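Textile Reuse in Residential Buildings
Speaker notes - Pelupessy Housing Forum
29/01/2024

Slide 1. Welcome
Thank the hosts and introduce the Esa Resident Services office. State that the talk will last 15 minutes and that questions will be taken at the end.

Slide 2. Background
Brorkar is a rental property of 500 apartments. Until last January, unwanted clothing left the building with the general trash. Residents had asked for a collection point on site, and the nearest public drop-off was a bus ride away. Pause here to ask how many in the room manage buildings with no textile collection.

Slide 3. How the service works
Two collection rooms are open during office hours, one in each tower. Residents bring clean clothing and bed linens in closed bags. Shoes, pillows and carpet are not accepted. The office does not inspect bags at the door - sorting takes place later, at the Gumis depot.
Note to speaker: the Gumis agreement is covered in the handout. Do not go into contract terms.

Slide 4. Sorting
Items are placed in one of three streams: wear again, repair, or fiber recovery. Explain that the third stream is the most expensive to handle, as buttons and zippers must be removed first. Staff attend a training session of 2 hours before they begin sorting.

Slide 5. Preparing garments at home
Garments that arrive creased take longer to grade. Residents are asked to lay each item flat, check the seams and underarms, and fold it before bagging.
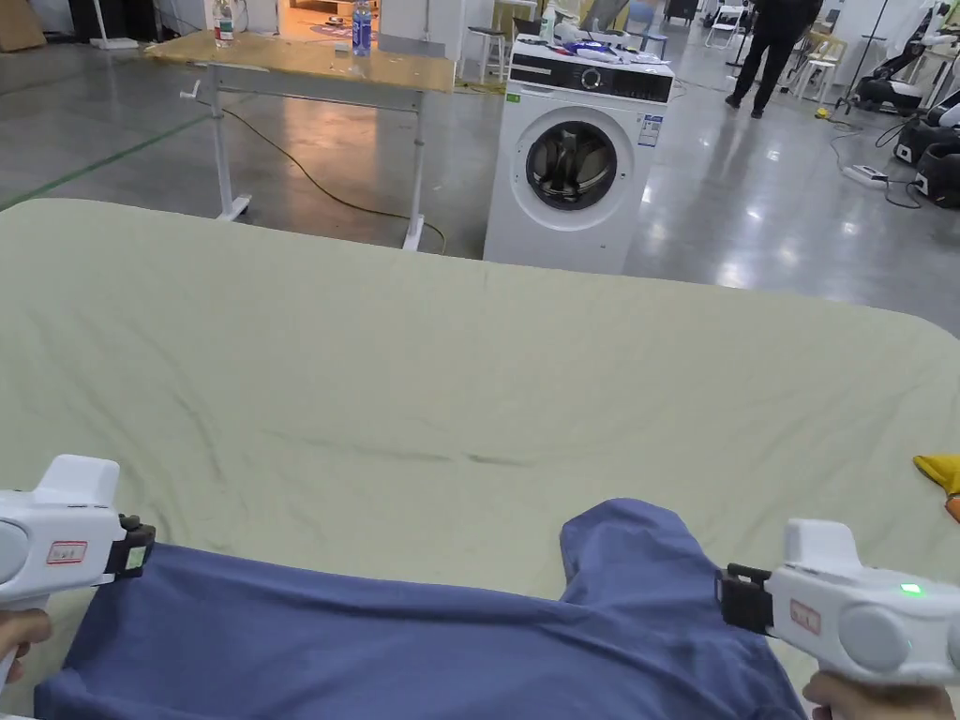 A blue-violet cotton garment spread on a padded surface.
Mention that the printed guide is offered in large type on request.

Slide 6. Costs
Each collection room required 20 square feet of former storage space. Shelving was paid for from the building maintenance budget. Refer questions about insurance to the handout.

Slide 7. Next steps
The office will review opening hours in the spring and will consider an evening session. Leave the contact slide up during questions.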